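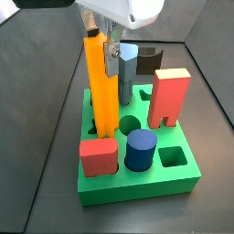
4. Setting Up the Board and Placing the Blocks

This section covers the Stikik shape-sorting board, the gray three-sided surround and the blocks. Unpacking is covered in Section 3. Storage is covered in Section 6.

4.1 Positioning the surround

1. Clear a level table at least 609 mm deep. Check it with a spirit level in both directions.
2. Stand the side panels and the back panel on the table and close the corners. The panels must meet the tabletop along their full length. If light shows under a panel, the table is not flat at that point and the surround must be moved.
3. Wipe the floor area with a dry cloth. Grit under the board is the usual cause of rocking.

Note: The panels are matte. Do not polish them or use a spray that leaves a shine. Scuff marks do not affect use.

4.2 Positioning the board

4. Lay the green board on the floor area, holes facing up. Leave free floor between the board and each panel, wide enough for a hand holding a block.
5. Press down on each corner in turn. If the board rocks, lift it and wipe underneath it again. Do not shim the board with paper or tape.
6. Look into every empty hole before placing any block. Remove packing dust with a soft brush. A hole that has been cleaned with water must be left to dry with the board tilted.

CAUTION: Do not slide the board with blocks standing in it. Tall blocks have a high center of gravity and can tip out and mark the tabletop. Remove the blocks, move the board, and place the blocks again.

4.3 Placing the blocks

Each block belongs to one hole. Color is not a guide to the hole, as all holes are cut in the same green board and more than one block is red. Go by outline only.

7. Begin with the dark blue cylinder. Its hole is round, so the block needs no turning and gives a quick check that the board is level. The block measures 32 mm across and the hole 33 mm. It should go down under its own weight.
8. Place the short red block with rounded edges. Line up the long sides first and then lower it. If it stops partway, lift it straight up and start again. Do not rock it from side to side.
9. Place the tall light-blue block. Turn it until its outline agrees with the hole on every side, then lower it.
10. Place the tall red arch with its two legs down. Both legs must enter at the same time. If one leg enters first, the block will lean and may jam.

Note: A block may be left partly inserted while the others are being placed. Go back and seat it before moving on to Section 5.

11. Take the long orange block last of the tall blocks. It is ridged along its full length, and the ridges have to agree with the points of the hole. Hold it near the top, upright, and look down along the grooves while turning it.

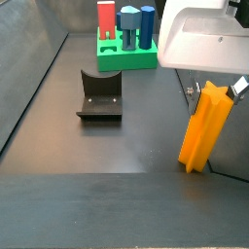 Turn in small steps and lower the block only when every ridge is over its own point. A block that is tilted when it reaches the board will catch on the rim of the hole, and repeated catching rounds off the ridges. Blocks with rounded ridges still fit but seat with more play. The ridges are rated for 1,000 placements, after which the block should be compared with the gauge card.

12. Place the black curved block. Its slot is curved, so the block fits with the bend facing one way only. Stand it upright on the tabletop beside the board until its turn comes.

CAUTION: Never drive a block home with a mallet or with the heel of the hand. A block that needs force is in the wrong hole or is turned the wrong way.

4.4 Removing blocks

13. Grip the block near its top and lift straight up.
14. If the arch sticks, hold the board flat with one hand and lift evenly. Do not pull on one leg.
15. Set removed blocks on the floor area inside the surround, away from the front edge of the table.

4.5 Remarks from users

The order in 4.3 is the one used at Prenavdale and may be changed where space is short. Two remarks on the order are kept here because they affect set-up time.
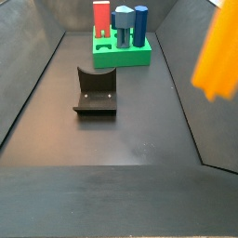 Iwona Baran reports that she places the black curved block before any of the tall ones, as her hand otherwise knocks against the arch on the way to the slot. She makes no other change to the order and has had no jams with it.

Gergely Illés keeps the printed order but turns the board so that the curved slot is nearest to him. With the board turned, step 5 has to be repeated.

Either method is acceptable. Whichever is used, write it on the Erier set-up sheet so that the next person starts from the same arrangement. Replacement blocks are ordered singly through Sipos; quote the block outline as well as the color.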